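Yevhen Shevchuk's planner at Irberg used to fail in a dull way. Asked to place a thin object among rack tines, it searched 2000 candidate paths, found every one in collision and returned nothing.

The fault was in the perception layer. Depth readings on narrow plastic bars are sparse, so the map filled the gaps and treated the rack as a solid block. Ermira Vidmar rewrote that step in October. Her version fits line segments to the tines and passes them to the planner with an error margin on each. 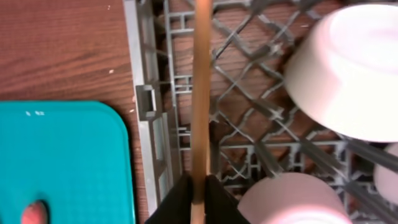

Planning time fell to 693 milliseconds. The wrist controller still runs its own loop and can veto a path if grip force drifts. Shevchuk wants the veto logged with the segment that caused it.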